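Alcaraz Foundation Small Archives Fund
Interim progress report, second reporting period
Grant holder: Prikthorpe Local Records Trust
Project: Cataloging and digitization of the Skitex mill records
Prepared by: Aitana Escobar, project archivist

1. Status

The project is on schedule for cataloging and behind schedule for imaging. Spending is within the approved budget. No change to the end date is requested at this stage, although a transfer between budget lines is proposed in section 6.

2. Cataloging

The Skitex deposit consists of the business records of the former hosiery mill at Prikthorpe: wage books, order ledgers, machine inventories, insurance papers, correspondence and a run of pattern cards. At the end of this period 1472 items had been described to file level and given permanent reference numbers. Descriptions follow the structure agreed in the first period, with a single series for wages and separate series for each sales office.

The wage series took longer than planned. The mill renumbered its departments at least twice, and the clerks went on using old numbers in the margins for several years after each change. A concordance has now been compiled and will be published with the catalog. Without it, a reader looking for the dyehouse would be sent to the packing room for most of the later volumes.

The correspondence is arranged by recipient and not by date, as the mill kept it. We considered rearranging it and decided against this. An index of senders is in progress and covers letters A to M.

3. Imaging

The target for the period was the whole of the pattern card series and the first part of the order ledgers. The pattern cards were completed in April, and 571 master images passed quality control. The order ledgers have not been started.

There were two causes of delay. The first was color. Many cards carry yarn samples, and the original profile shifted the reds toward brown. All test images were discarded and the profile was rebuilt with a new target. The second was the condition of the ledger bindings, several of which cannot be opened past 90 degrees without stress to the spine. A cradle has been ordered from the conservation supplier.

Master files are stored as uncompressed TIFF, with JPEG copies for access. Checksums are generated at the time of capture and verified after each transfer. One transfer failed verification in this period. The batch was copied again from the capture drive and the second copy verified without error. 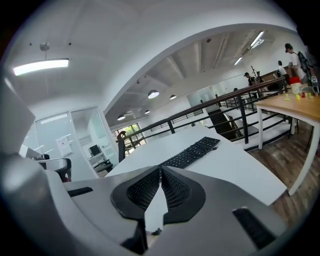

Progress Report 2, p. 3

4. Catalog software

The catalog was moved from spreadsheets to Rivumo during this period. Import of the existing descriptions required three passes. In the first pass, date ranges with an uncertain end year were read as single dates. In the second, line breaks in the scope notes were lost. The third pass was accepted after a sample of 20 records from each series was compared with the source files.

Remaining known faults are minor:
– Accented characters in the names of overseas customers display correctly but do not sort correctly.
– The print layout omits the former reference number.
– Search results do not show which items have images attached.

The first two will be corrected by editing the local configuration. The third depends on the next release of the software, for which we have no date. As an interim measure, the word "imaged" is being added to the access note of each relevant record.

5. Physical condition and storage

Relative humidity in the main store stayed within the agreed limits apart from one short rise after heavy rain. The cause was a blocked gutter on the north side, since cleared. No material was affected.

Light surface mold was found on a group of insurance papers that had been packed in polythene before they reached us. The papers were isolated, dried and cleaned, and have been rehoused in acid-free folders. They will be inspected again before they rejoin the series.

Boxing is complete for the wage books and the inventories. The oversize machine drawings are still rolled. Flattening will begin once the plan chest has been delivered – the supplier has changed the delivery month once already.

6. Budget

Staff costs are in line with the forecast. The equipment line is underspent, as the cradle has been ordered but not invoiced. The packaging line is close to exhausted, mainly through the cost of custom boxes for the pattern cards, which do not fit any standard size.

We ask the Foundation to approve a transfer from travel to packaging. The planned visit to compare holdings at another textile archive was replaced by an exchange of finding aids, and the travel money is no longer needed for that purpose.

7. Work planned for the next period

Complete the index of senders, letters N to Z.
Test the cradle on two order ledgers before any full capture begins.
Image the first part of the order ledgers.
Correct the sort order and print layout in Rivumo.
Flatten and box the machine drawings, subject to delivery of the plan chest.
Submit the draft concordance to the Foundation's reader for comment.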